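Guia de configuração do Sestusik — Secção 4: Preparar o manuscrito e publicar o primeiro capítulo

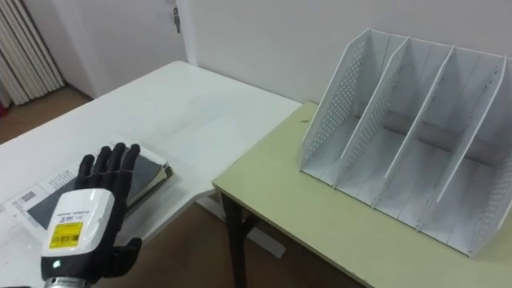 Foto: Joscha Hinrichs / Ranville

Usamos cookies para melhorar a sua experiência neste site. Ao continuar a navegar, aceita a nossa política de cookies. Aceitar | Gerir preferências

Antes de começar: conta criada (secção 2), perfil de autor preenchido (secção 3). Sem perfil o botão Novo Livro fica cinzento. Se já tem um livro importado, salte para 4.3.

4.1 Criar o livro

1. Abra o painel e clique em Novo Livro.
2. Escreva o título provisório. Pode mudar depois, quantas vezes quiser.
3. Escolha o género. Só um, por agora.
4. Escolha o modelo: Romance, Contos, Ensaio ou Em branco. Para romances em fascículos, use Romance.
5. Guardar.

Nota: o modelo não se troca depois de guardar. Enganou-se? Apague o livro e crie outro, é mais rápido do que pedir à assistência.

4.2 Importar o texto

Formatos aceites: DOCX, ODT, RTF. PDF não. Tamanho máximo por ficheiro: 15 MB.

1. No ficheiro original, marque cada título de capítulo com o estilo Título 1. Negrito e letra grande não chegam, o Sestusik só lê o estilo.
2. Aceite ou rejeite todas as alterações registadas. Comentários dos leitores beta também fora.
3. Clique em Importar, escolha o ficheiro, espere pela barra verde.
4. Verifique a lista de capítulos na coluna da esquerda.
5. Falta um capítulo? Volte ao ficheiro, corrija o estilo, importe outra vez com a opção Substituir.

CUIDADO: Substituir apaga tudo o que editou dentro do Sestusik. Tudo. Faça primeiro uma cópia em Livro > Exportar.

Nota sobre diálogos: travessões passam bem. Hífens no início de linha são convertidos em lista com marcas e fica horrivel. Procure e substitua antes de importar.

Nota sobre separadores de cena: três asteriscos centrados numa linha só. Linhas em branco a mais são eliminadas na importação — se a mudança de cena depende delas, perde-se.

4.3 Rever o capítulo

1. Abra o capítulo e passe para o modo Leitura.
2. Leia do princípio ao fim, de preferência no telemóvel. Parágrafos que no computador parecem curtos ocupam lá o ecrã inteiro.
3. Toque numa frase para deixar uma marca. As marcas só são vistas por si.
4. Volte ao modo Edição e resolva as marcas uma a uma.
5. Quando o contador chegar a zero aparece o botão Pronto.

O contador às vezes fica preso em 1. Recarregue a página.

Guarda automática: de 9 em 9 minutos. Pouco, sabemos, vai ser revisto na versão de setembro. Até lá, Ctrl+S.

4.4 Convidar leitores beta

Até seis leitores por livro na conta gratuita.

1. Livro > Leitores > Convidar.
2. Endereço de correio, um por linha, sem vírgulas.
3. Defina o acesso: Só ler ou Ler e comentar.
4. Escreva uma mensagem curta a dizer o que quer saber. «O que achaste?» rende pouco. Pergunte onde pararam de ler, que personagem confundiram, se o final do capítulo dá vontade de abrir o seguinte.
5. Enviar.

O convite expira ao fim de quatro dias. Pode reenviar na mesma lista.

CUIDADO: retirar um leitor apaga os comentários dele. Exporte-os antes.

4.5 Publicar

1. Confirme que o capítulo está Pronto.
2. Clique em Publicar e escolha Agora ou Agendar.
3. Se agendar, veja o fuso horário no canto do calendário. Vem por defeito o do servidor, não o seu.
4. Escreva o resumo. Uma ou duas frases, sem revelar o fim do capitulo anterior.
5. Confirme.

Autores com página no Skevstead: a ligação é automática se as duas contas usarem o mesmo correio. Senão, Definições > Ligações > Skevstead e cole o código.

Depois de publicado pode corrigir gralhas sem avisar ninguém. Alterações maiores — cenas novas, nomes trocados — pedem nova versão: Capítulo > Nova versão. Os subscritores recebem aviso.

4.6 Problemas frequentes

Acentos trocados por símbolos: ficheiro RTF antigo. Abra, grave como DOCX, importe de novo.
Notas de rodapé no fim do livro: normal no modelo Romance. No Ensaio ficam no fim do capítulo.
Itálicos perdidos: ver se estavam num estilo de carácter. Aplicar itálico directo.
Convite não chega: pasta de spam. Depois escreva para a assistência.

Texto: Sixten Tangen. Revisão da versão portuguesa: Dovhaniuk.

Segue na Secção 5: Capa, contracapa e nota biográfica.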